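## Play Kitchen Corner Now Open at the Broderley Family Centre

The Centre is pleased to confirm that the play kitchen in the ground-floor family room is open to all registered households. 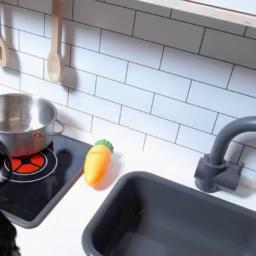 *The hob and worktop in the new play kitchen, with one of the toy carrots.*

The corner replaces the former dressing-up area and was paid for through the Ramuvberg Fund, which awarded the Centre a grant of 3,000 in the spring. Of this sum, 680 was set aside for utensils, pans and toy food. The remainder covered the kitchen unit, the tiling and the repair of the floor beneath the window. The work was overseen by Hugo Lebrun, Premises Manager, and the contents were chosen by Anum Afridi and Ratree Petchrat of the Early Years team.

In choosing the contents, the team gave preference to items that resemble those a child would see in use at home. The pot is of stainless steel, and the spoon and spatula are wooden. They hang against the white tiles so that children can see where each one belongs when play has finished. The burner is a printed design on a black panel and gives off no heat. Families are nevertheless asked to remind younger children that a cooker at home must not be touched, as several parents raised this point when the plans were displayed in the entrance hall.

### Sessions

The play kitchen may be used during all morning sessions and during the afternoon session for under-fives. Up to 30 children attend the busiest mornings, and staff will ask families to take turns where necessary. A turn will normally last 15 minutes. Children must be accompanied by a parent or carer, who need not join in the play but should remain within the family room.

The Thursday toddler group has priority at its usual time – please see the notice by the door for any changes during the holidays.

### Care of the equipment

Families are asked to observe the following:

- Return the spoon and spatula to their places on the wall.
- Leave the pot on the hob and the toy vegetables in the basket provided.
- Do not put water in the sink.
- Keep real food and drink in the café area.
- Hand any cracked or broken item to a member of staff.

Toy food is washed at the end of each day. Wooden utensils are wiped by hand and should not be placed in the dishwasher in the staff kitchen. Any item that has been in a child's mouth should be put in the tub marked "To wash" on the side table.

### Donations

Ratree Jitpraphai has kindly offered to sew a set of children's aprons, and would welcome plain cotton fabric in any colour. Offcuts may be left at reception. The Centre is also able to accept small pans and wooden spoons in good condition. Glass, china, sharp utensils and electrical items cannot be accepted, and we regret that there is no space at present for larger pieces of play furniture.

A cooking-themed story session led by Pongsak Siriwan will take place in the family room in July. Places are free but must be booked at reception or by telephone on extension 127.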